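Consejos de taller para el simulador: puertas, cajones y pinzas

Club de robótica Olau – apuntes del proyecto Idlow
2018-02-05

Estos apuntes recogen lo que el grupo ha ido anotando mientras prepara la prueba de cocina simulada. Se supone que el lector ya sabe arrancar el simulador y cargar un modelo. Las medidas de los muebles se toman en el taller, con cinta y escuadra, y se pasan al archivo en metros.

Medir antes de modelar

Mida el frente del mueble por la cara exterior y anote el grosor aparte. En los muebles del aula de Renen el frente tiene 20 mm de grosor y el ancho nominal no coincide con el real. Use siempre el real. Las molduras se miden desde el plano de la cara hacia fuera; las ranuras, desde el mismo plano hacia dentro. Si el canto va biselado, anote el ancho del bisel y el ángulo.

El archivo de referencia del grupo es el de Pryor, que tiene 169 líneas y se puede leer entero en un rato. Cópielo y cambie las dimensiones. No renombre las articulaciones: los guiones de evaluación las buscan por nombre.

Geometría visual y geometría de colisión

Son dos mallas distintas y conviene mantenerlas separadas. La visual puede llevar todo el detalle que se quiera. La de colisión debe ser lo más simple posible:

– Una caja para el cuerpo de la puerta.
– Otra caja, delgada, para cada moldura saliente.
– Ninguna pieza para las ranuras estrechas, salvo que la tarea consista en engancharlas.

La primera puerta que montamos usaba la malla visual también para el contacto, 4,000 triángulos en total, y la pinza vibraba al tocarla. Con cajas, la vibración desapareció y el paso de simulación pudo quedarse como estaba.

Textura de madera

Oriente la veta antes de ajustar el color. Una veta girada noventa grados no afecta a la física, pero confunde a quien revisa las capturas, y también a la red si se entrena con imagen. Compruebe que las líneas de las ranuras contrastan con el fondo de la cara; un tono algo más claro es suficiente. El fondo se deja en gris liso hasta que el acercamiento funcione. Los azulejos, la encimera y las luces adicionales se añaden después.

Acercamiento de la pinza

Abra los dedos antes de iniciar el desplazamiento, no durante. Lleve la pinza a un punto previo, junto al borde biselado, y revise desde ahí la distancia de cada dedo al panel. La vista en perspectiva engaña: un dedo que tapa la madera en pantalla puede estar tocándola o quedar bastante por delante. Consulte la lista de contactos del simulador, o cambie a una vista lateral.

Si el panel aparece muy inclinado respecto a la pinza, corrija primero la orientación de la muñeca y luego la posición. Al revés se pierde tiempo, porque cada giro desplaza la punta de los dedos. 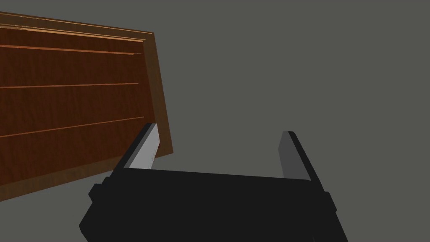

Bisagras y guías

La fricción de la bisagra se ajusta a mano, partiendo de un valor bajo y subiendo hasta que la puerta deje de oscilar al soltarla. Para cajones, fije el tope de la guía unos milímetros antes del fondo del mueble. Un cajón sin tope atraviesa la trasera y el error no siempre sale en el registro.

Marcus Greenberg propuso añadir amortiguación en lugar de fricción. Probamos ambas en la misma puerta: la amortiguación da un cierre más parecido al del mueble real – la fricción es más fácil de explicar a los alumnos nuevos. En el repositorio están las dos variantes.

Registro de intentos

Guarde de cada intento la semilla, la postura inicial del brazo y el resultado. La carpeta de Idlow contiene 1,422 intentos y los más antiguos no tienen semilla, con lo que no se pueden repetir. No los borre, pero no los use para comparar.

Nombre de archivo: mueble, variante, número. Sin espacios ni tildes.

Antes de cerrar la sesión

– Devuelva la cinta y la escuadra al cajón de medición.
– Suba los cambios del modelo en una entrega y los del guion en otra.
– Anote en el cuaderno del grupo cualquier valor modificado a mano, con la unidad.
– Apague la pantalla grande. El equipo de cálculo se queda encendido en febrero, mientras dure la tanda de entrenamiento.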